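The Man Who Repairs Pencil Cases

Abilio Benítez keeps his repair workshop on the second floor of the old Skadmont building, above a shop for bicycle parts. I visited him in December, a little before four in the afternoon, and he was already making tea. He repairs bags, school bags mostly, but for the last years he became known in our town for something smaller. People bring him their pencil cases.

"At first I said no," he told me. "A pencil case is cheap. The zipper costs me more time than the case costs in the shop. But then a girl came with her mother, and the girl did not want a new one. So I repaired it, and she told her whole class."

He writes every job in a gray notebook. The last number in it was 2364, and he says that 314 of these jobs were pencil cases. The most work comes in the weeks before school starts.

I asked him about the table, which is the first thing that a visitor notices. It is pale wood, with stains and one brown smudge that he does not want to sand away.
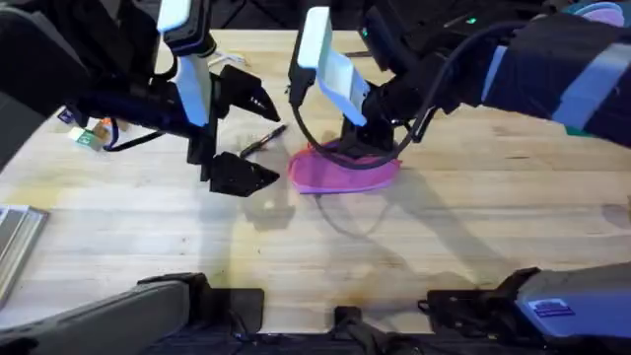

"I bought it when the Atanasov furniture factory closed," he said. "They wanted to give me a darker one for the same money. I refused. On dark wood you lose the needle, you lose the thread, you lose everything."

What breaks first in a pencil case? Benítez did not need to think. It is the zipper, and usually near the end, where the child pulls the hardest. After this comes the lining. He believes that most cases are simply too full.

"The parents buy the small case and then they buy the large set of colors," he said. "The fabric is soft, it gives a little, and everyone thinks there is still room. I always ask them to bring the case with the pencils inside. An empty case tells me very little."

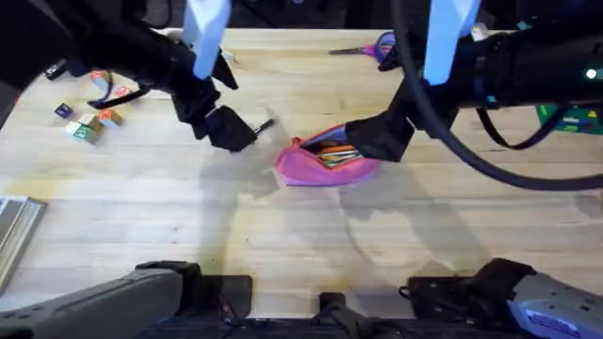
He learned to sew from his aunt, who made seat covers for the Skesow bus company. He started with her at 11 and was paid in sandwiches. She taught him to look at a seam from the inside before touching it, and he still does so with each piece, also with the ones that look simple.

He has strong opinions about materials. Cotton he likes, felt he does not. About the soft, bending kinds he was more careful. "With a flexible material you must follow the curve. If you pull it straight to sew it, it looks good on the table, and later it has a wave. I had to open my own seam many times before I understood this."

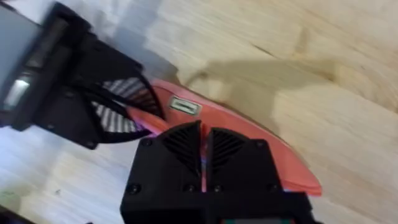

He also leaves the labels in their place whenever he can. Once he removed one to reach a seam and sewed it back on the other side, and the owner, a boy of six, saw it immediately. "He was very polite, but he made me do it again."

The price for a new zipper has stayed the same for nearly 2 years. The shop Fanmont, across the street, has offered to collect the cases for him so that the families do not have to climb the stairs. He has not decided. He likes to talk with the children about what they draw, and he thinks that they would not come up anymore.

When I left, he was looking for a pink thread. He had three on the shelf, and he said that none of them was right.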